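**FOR RELEASE June 25, 2025**

# Wojcik Adds Two Colors to Its Stick Blocks, Gives In on the Tray

*The Lutari set now comes in more than one color, after years of letters on the subject*

Wojcik, the small maker of plain stick blocks for children and for adults who say they are buying for children, today announced a new edition of its Lutari set. The sticks are the same shape they have always been. They are long, they are rectangular, and they still have no wheels, magnets or songs.

What has changed is the color. Lutari has been sold in reddish-brown only since the first box left the shop, a choice the company used to describe as "timeless" and its customers used to describe as "brown." The new edition keeps the reddish-brown and adds two more: a dark green, and a pale blue-green that took most of the winter to agree on.

"We tested a lot of greens," said Catherine Mackay, who runs Wojcik and signs off on every color. "One looked like a hospital. One looked like soup. The pale one we ended up with looks like a stick you would want to pick up, and that's as far as our color theory goes."

The full set holds 183 sticks. Wojcik is aware that this number does not divide well among siblings and has decided to let families work it out.

## Also new: permission to tip them out

Earlier editions came with a fitted box and a printed sheet showing how the sticks should be put back in rows. The company has heard from a great many parents about that sheet, and very few of them had kept it.

The new edition drops the rows. Lutari will ship in a plain carton, and a wide, low tray called Risulik will be sold separately for anyone who would like the pile to stay in one place. Risulik has sloping sides, so sticks slide back toward the middle when pushed. It has no lid and no compartments. Early users asked where the red ones go, and the answer is in the tray, with the green ones.

"I spent years putting them back in rows every evening," Mackay said. "In May I stopped. The sticks have not complained."

A smaller box, Lutari Short Stack, will follow for people who have seen the number on the full set and then looked at their living room floor. Owners of the brown edition can buy the new colors on their own, and old and new sticks are cut to match – the company checked this before saying so, having once not checked.

## Where to find them

The new Lutari edition and the Risulik tray will be carried by Brullus toy and hobby shops and sold direct by Wojcik. Recommended for ages 3 and up. There is no upper limit, though the company asks grown-ups to let the children have a turn.

## About Wojcik

Wojcik makes stick blocks. It has considered making other things and has a drawer full of drawings to show for it.

**Press contact:** Catherine Mackay, Wojcik. Samples are available to reviewers on request, and reviewers are kindly asked to send back all of the sticks.

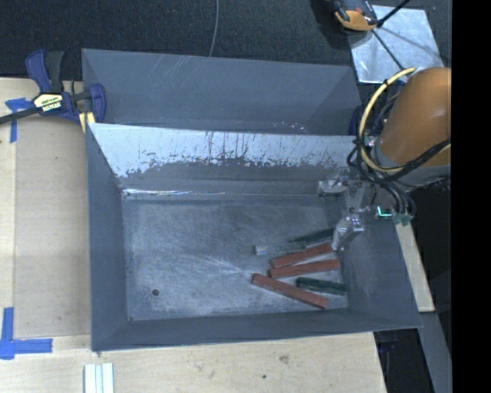 *Sticks in reddish-brown, dark green and pale blue-green, in no particular order.*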